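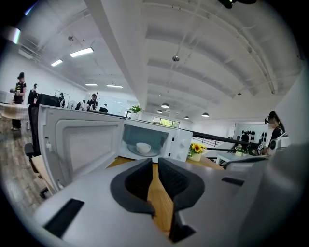
Microwave on the wooden table, door open, bowl on the turntable.

Sun 30 August
By Anil Nair

We use cookies to keep you signed in to the Tadari help desk. By continuing you accept our cookie policy.

Ticket 283
Subject: Microwave stops in the middle of heating, timer knob sticks
Location: Furine shared room, wood table by the plant ledge
Reported by: Lucrezia Tedesco
Assigned to: Anil Nair
Priority: Normal
Status: Partly resolved, see last entry

Original report (Lucrezia Tedesco)

The white microwave keeps cutting out. I put soup in, set the timer, and partway through it goes quiet and the plate stops turning. The timer knob stays where it is, so it looks like there is still time left. If I wait a while it sometimes starts again without me touching anything. The food comes out hot at the edge and cold in the middle.

Second thing, and it may be the same problem: the timer knob sticks near the low end. If you set it for 2 minutes it can sit there ticking and never get to zero. You have to nudge it to make it ring.

It has happened to me at lunch three days in a row. Mornings it seems fine.

Entry 1 (Anil Nair)

Thanks for the report. A few questions before I come down.

Does the light inside go off when it stops, or only the motor and fan?
Is anything else on that table running at the time?
Was the door closed all the way? This model will not run if the latch has not caught.
What dish were you using?

Please don't keep resetting it if it stops. Turn the timer back to zero, take the food out, and use the one upstairs for now.

Entry 2 (Lucrezia Tedesco)

Light goes off too. Everything goes off. Door was shut, I heard it click. I used one of the white bowls from the shelf, the same one I use every day. I don't know what else was on. People make tea around then and the kettle gets moved about, so it could have been plugged in on our side.

Entry 3 (Anil Nair)

If the light goes off as well, it has lost power. A bad motor or a bad door switch would not usually take everything out at once. I am going to check the supply side first and then the oven.

Went down before lunch. Checks done:

Opened the door all the way and looked at the latch. Clean, not bent, catches when closed.
Took out the glass turntable and the ring under it. Some dried sauce in the track. Washed both and wiped the floor of the oven.
Put the turntable back and set it on the hub. It was sitting properly and turned.
Ran a bowl of water on the usual setting for five minutes. No stop. Water hot all the way through.
Ran it again with a different bowl. No stop.

So it works by itself. The cold middle Lucrezia described is probably from the oven being off for part of the time, plus the dried sauce slowing the plate. Leaving the ticket open until I can see it at lunch with people using the room.

Entry 4 (Prakash Arumugam)

Adding to this one instead of opening another. Same thing happened to me. I was heating rice and it stopped at the same moment the kettle stopped. Both came back later. The kettle was in the same power strip, the one on the floor behind the table leg. The strip was warm when I touched it.

Entry 5 (Anil Nair)

Prakash, that helps a lot. Please leave that strip alone, I am taking it out now.

Removed the strip. The label on the underside says maximum 2000 watts. The microwave and the kettle together go well over that. It has a thermal cutoff inside, the type that resets once it cools. That matches what both of you saw: everything dies, the mechanical timer stays where it was, and then it starts up again after a wait.

One socket on the strip is slightly brown around the holes. It is not going back into use. I cut the plug off and put it in the electrical waste so it can't be picked up by mistake.

Until further notice the microwave plugs straight into the wall. The kettle is not to be used on that table.

Entry 6 (Ehab Cherkaoui)

Where does the kettle go then? The counter by the sink only has one socket free and the Zosport people use it for their label printer on packing days.

Entry 7 (Anil Nair)

Kettle goes on the sink counter. I spoke to Zosport and they are happy to run the printer from their own desk. If the socket is in use when you want tea, ask them. Do not run a cord across the floor.

Entry 8 (Thirumalai Varma)

Can the wall socket behind the table take it? I remember we had trouble with that wall when the room was set up.

Entry 9 (Anil Nair)

Good point. I asked Howlader to look at it while they were in the building for the hallway lights. Their electrician tested the wall socket and tightened one terminal. It is fine for the microwave. It is on the same circuit as the other sockets along that wall, so no second heating appliance on that side. Fans and laptop chargers are OK.

Lunch test after that: microwave was used eight times by different people with the kettle running on the sink counter. No cutouts. Lucrezia, can you confirm from your side?

Entry 10 (Lucrezia Tedesco)

Confirmed. Two lunches, no stopping. Soup was hot in the middle as well. I stirred it halfway, which I should have been doing anyway.

The knob still sticks.

Entry 11 (Anil Nair)

Looked at the knob. There are two on the panel, one above the other, and I had both off. They pull straight out if the oven is unplugged and you don't twist.

The timer knob had a ring of grease behind it where it meets the panel. Cleaned it with a cloth and a little dish soap, dried it, pushed it back on. The shaft itself turns freely with the knob off. With the knob on, it was rubbing against the panel because it had been pushed in too far. Backed it off slightly.

Test results:

Set to 5 minutes: runs down and rings.
Set to 3 minutes: runs down and rings.
Set to 2 minutes directly: stuck once in six tries.
Turned past 5 and brought back to 2: no sticking in six tries.

The last line is the way to use it for now. Turn the timer well past what you need and then bring it back. It is a common thing with wind-up timers, the spring does not get enough tension from a short turn.

Entry 12 (Ehab Cherkaoui)

Did the past-five thing this morning and it rang. Someone should put a note on it. Also the office chair gets pushed in so close to that table that the door hits it when you open it all the way. Could the chair live somewhere else?

Entry 13 (Anil Nair)

Note is up, taped on the side of the oven so it doesn't get steamed off.

On the chair: the door opens to the left and swings out wide, so please pull the chair back before you open it. Knocking the door over and over can put the latch out of line, and then we will have a real fault. I don't mind where the chair goes as long as it comes back for whoever is working there. The sunflowers on the other side can stay, but keep them clear of the vents — the pot was touching the case when I did the first check and I slid it over a little.

Entry 14 (Prakash Arumugam)

Are we getting a new strip? I used to charge my phone from the old one.

Entry 15 (Anil Nair)

No new strip for that table. There are charging sockets along the window wall. If we put another strip down, somebody will plug a kettle into it by next week.

Current state

Power cutouts: fixed. Cause was the overloaded power strip. Strip removed, microwave on the wall socket, kettle moved to the sink counter.
Uneven heating: fixed as far as we can tell. Turntable and track cleaned. Please wipe up spills when they happen.
Timer knob: improved, still sticks now and then on short settings. Workaround on the note. I have asked the supplier for a price on a timer. If it costs more than half of a new oven I will not order it.

Keeping 283 open for the timer only. If the microwave loses power again, write it here with the time and what else was plugged in, and switch it off at the wall until I have been down.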